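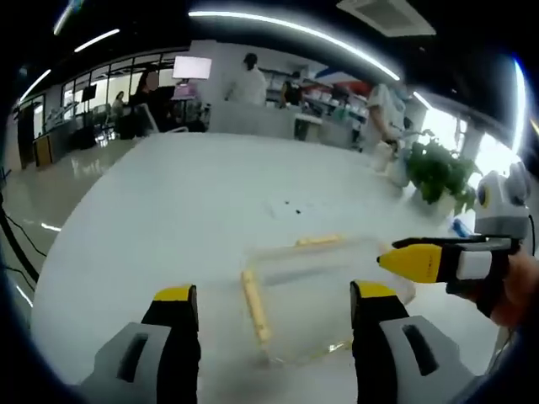
How long does the Tully label printer need to charge before I set it up?
Four hours on the cable that came in the box, and you can do steps 1 and 2 while it charges.

Section 4: Getting your first labels out

I've set up a few of these now, and the order below is the one that gave me the least grief. If yours is the older Setent model, the menus have different names but the steps are the same.

1. Plug the printer in and leave the lid shut. The light on the front blinks orange, then goes solid green when it's full.

2. Get the Ondia app on your phone and make an account. It'll ask for a workspace name – I just put "Kitchen" and moved on.

3. Open the lid and drop in the label roll with the loose end coming up from underneath. Pull out a bit past the cutter and close the lid until it clicks.

Caution: keep your fingers off the cutter strip. It's a lot sharper than it looks!

4. Hold the power button until you hear two beeps. In the app, tap Add Printer and pick the one that ends in 613.

5. When it asks for a pairing code, type 708. (You can change it later under Settings, but I never bothered.)

6. Tap Label Size and choose the one printed inside the cardboard core of your roll. Do this every time you switch rolls, or the text creeps off to the left.

7. Print a test label. If it comes out blank, the roll is in upside down, so go back to step 3.

Note: Grumell refill rolls work fine for me, but they're wound tighter. I unroll the first few inches by hand before loading.

Note: wipe down whatever you're labeling and let it dry before you stick anything on. For tubs that go in the freezer, put the label on at room temperature and give it an hour to grab.

Once the test label looks right, go on to Section 5 for dates and saved templates.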